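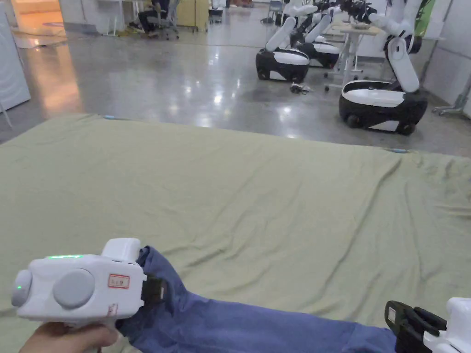
Section 4. Setting Up the Hand-Held Grippers for Cloth Work

Print this section | E-mail this section

Cloth is the most fun you can have with the Ledine pair, and it is also where a sloppy setup shows up fastest. Plan on a slow first morning. After that, you'll be ready to record before your coffee is cool!

4.1 Lay the work cloth

1. Pick a low, flat surface you can reach across with both arms (if your elbows lock at the far side, move closer or fold the cloth smaller).
2. Spread the work cloth over the whole surface. Choose a plain color that stands apart from the garments you plan to handle.
3. Set a marker at each far corner of the cloth. Press each one down so a tug on the fabric won't carry it along.
4. Smooth out any fold taller than the tip of a jaw. Shallow wrinkles are fine, and we leave them in on purpose.

Note: Leave the markers where they are between takes. If one moves, go back to step 3 and start a new session file.

4.2 Wake the grippers

1. Slide the top module onto its rail until it clicks. Give it a gentle wiggle; there should be no play at all.
2. Hold the gripper by its handle with the jaws pointing away from you, and press the power button for two full seconds.
3. Wait for the strip to turn solid green. A slow blink means the module is still looking for the base station, so give it a minute.
4. Do the same with the second gripper.
5. Read the unit number on the sticker and enter it in the session form. Left hand first, always.

Caution: Keep fingers out of the jaws while the strip is blinking. The jaws open fully and close once during startup.

4.3 Zero the jaws

1. Let go of the trigger and choose Zero > Open on the tablet.
2. Squeeze the trigger all the way with nothing between the jaws. Choose Zero > Closed.
3. Check the two readings. Open should read 1505 and closed should read 31. If either one is off by more than 5, wipe the jaw pads with a dry cloth and repeat.

Lint on the pads is nearly always the culprit. Denim sheds far more than you would expect, and fleece is worse.

4.4 The stretch check

This is my favorite step, and please don't skip it! It tests both jaws, both triggers and the tracking in a single move.

1. Drop a garment on the work cloth any way it lands.
2. Pinch one end with the left gripper and the other end with the right. Take a good bite, with seam or hem between the pads if you can find it.
3. Draw your hands apart until the fabric is taut, then hold for a count of five.
4. Watch the distance line on the tablet. It should be flat. A line that creeps means a jaw is slipping, and a line that jumps means a marker is hidden from view.
5. Ease off, release the left side and then the right.

Caution: Taut is enough. Pulling harder strains the jaw hinge, and a hinge out of line sends you back to 4.3.

4.5 Putting things away

1. Hold the power button until the strip goes dark.
2. Brush the pads, then park each gripper on its dock, jaws up.
3. Shake the work cloth out well away from any mobile bases. Threads wind themselves around wheel axles with real enthusiasm.
4. Coil loose cables before anyone drives a robot across the floor.

If the strip shows red at any point, write down the code and call Marilou Manalo at extension 3599. Code 1181 is a low battery and you can clear it yourself with an hour on the dock.

Related sections
Section 3. Unpacking and Charging
Section 5. Recording a Session
Section 6. Replacing Jaw Pads
Appendix B. Status Codes

Ledine Hand-Held Gripper Guide. Text by Janka Krajčí. © 2026 Trellodport | Contact | Back to top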